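サットステッド便り 4月号
現場から 仕分け室にロボットアームがやってきて、変わったこと

こんにちは、Satstead製本資材センターの仕分け室です。前号の予告どおり、今月は仕分け室の自動化についてたっぷり書かせてもらいます。編集係からは「短めに」と言われたのですが、書きたいことが多すぎて、見事に予定の枠をはみ出しました。お茶でも飲みながらお付き合いください。

仕分け室をご存じない方のために少しだけ。ここは、お客様から戻ってきた見本帳や台紙を一枚ずつ広げ、傷みを見て、棚に戻すか補修に回すかを決める部屋です。正面玄関からはいちばん遠く、資材棟の奥の階段を上がった先にあります。見本が戻ってくるのは季節の変わり目に集中していて、4月は一年でいちばん台車が混み合います。去年のこの時期は、夕方になると廊下にまで台車が並んでいました。通るたびに横歩きをしてくださった経理の皆さん、その節はすみませんでした!

そこへ入ったのがPrilskaのアームです。手首のところに小さなカメラが付いていて、台の上をのぞき込みながら指先で台紙をつまみ、トレイへ移してくれます。仕分けの順番やトレイの割り振りはZesnessという管理ソフトが受け持っていて、私たちは朝いちばんに画面でその日の予定を確認します。最初の週は、画面の前に部屋の全員が集まってしまって仕事になりませんでした。

数字の話もしておきます。試運転の初日にアームが運べた台紙は246枚でした。先週のいちばん多い日は313枚です。手で運んでいたころの忙しい日と比べて飛び抜けて多いわけではないのですが、その間、私たちの手が空いているのが大きいのです。台紙を持ち上げて、腰をひねって、トレイに置く。この動きを一日中くり返さなくてよくなりました。夕方に肩へ湿布を貼る人がめっきり減って、休憩室の匂いまで変わった気がします。

では空いた手で何をしているのかというと、補修です。これがもう、楽しい! これまで補修は残業の時間に回すか、外にお願いするかのどちらかでした。今は午後の2時から毎日60分、補修だけをする時間が取れています。角の折れを起こす、表面の汚れを落とす、綴じ直す。ベテランの手元を若手がすぐ隣で見られるようになったのも、この時間ができてからです。「先輩の糊の量、思っていたよりずっと少ないんですね」という声が出て、教える側もびっくりしていました。長年隣で働いていても、並んで同じ作業をする暇がなかったのですね。

もちろん、いいことばかりではありません。薄い紙はまだ苦手で、二枚いっぺんに持ち上げてしまうことがあります。つまみ損ねるとアームは止まって人を呼ぶのですが、この呼び出し音が最初は大きすぎて、隣の検品室から苦情が来ました(今は音量を下げて、ランプも付けてもらっています)。それから、白っぽい台紙は照明の具合で見え方が変わるので、午後になったら窓のブラインドを下ろすという新しい当番ができました。忘れるとてきめんに止まります。

仕事の中身が変わることへの不安も、正直なところありました。導入前の話し合いでは「自分の持ち場がなくなるのでは」という質問が出ましたし、私も同じことを考えていました。結果として、仕分け室の人数は14人のまま変わっていません。ただ、担当表はずいぶん変わりました。「運搬」の欄が消えて、「補修」と「アーム当番」の欄が増えています。アーム当番は二人一組の交代制で、止まったときの復帰、指先の掃除、朝の動作確認を受け持ちます。機械は苦手と言っていた人ほど、なぜか当番の日に早く来ます。

当番に入ると、手首のカメラの映像を見る機会が増えます。いつも上から見下ろしている作業が、指先のすぐそばからだとまるで違って見えるんです。
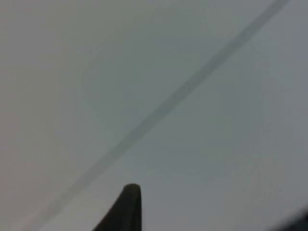
手首のカメラから。淡い灰白色の面に、黒っぽい指先が1本。

この映像を見るようになってから、紙の置き方についての話が部屋の中で増えました。置く向きをそろえる、台の端に寄せすぎない、といった小さな約束ごとは、みんなで映像を見ながら決めたものです。約束ごとは台の横に貼ってあり、今も週に一つくらいのペースで書き足されています。

来月からは、Sotiropoulos様からお預かりしている大判の見本もアームで扱えるか試します。トレイが今の大きさでは足りないので、まず段ボールで仮のトレイを作るところからです。工作の得意な方、ぜひ手を貸してください。

見学も受け付けています。午前中はアームがよく動いているのでおすすめです。補修の時間に来てくださる方は、汚れてもいい服でどうぞ。糊を練る係が足りていません。

(仕分け室 アーム当番一同)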